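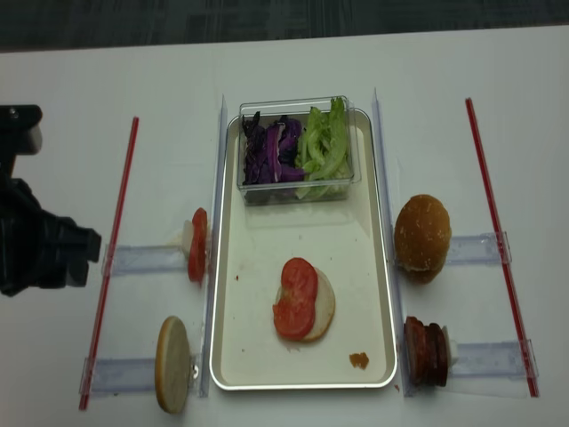
Burger station, with the tomatoes down and the cabbage waiting.

So we've been doing build-your-own burgers pretty much all July, and I have opinions now. The main one is that tomato goes on the bottom bun. I know, I know. Lindsay Ashby thinks this is a crime and told me so over the fence, but two slices overlapped a little right on the bread and you get tomato in every bite, plus the patty can't squash them out the back (my usual problem).

The other thing I'm weirdly excited about is purple cabbage. I used to only buy lettuce, and it's still in there, chopped up next to the cabbage in the same clear container, but wow, the crunch! I shred mine as thin as I can stand to. If you've got time, toss it with a spoonful of vinegar and a pinch of salt and let it sit while you cook.

For the patties I go 125 grams each and press them wider than the bun - they always shrink up on me. Marius does his smaller and stacks two, which is fine if you like cleaning your shirt. Sesame tops are a must in this house. I tried the plain ones once and my son ate the middle and left both halves on the plate.

I've also started standing things on edge when I set up, patties and tomato slices and buns too. It's so much easier to grab one slice at a time than to peel it off a flat pile, and the whole spread takes up less of the table.

Sauce is still a work in progress. Mayo, mustard, chopped pickle, a little of the pickle juice. Paraschiva says it needs paprika, so I'll try that next time and report back.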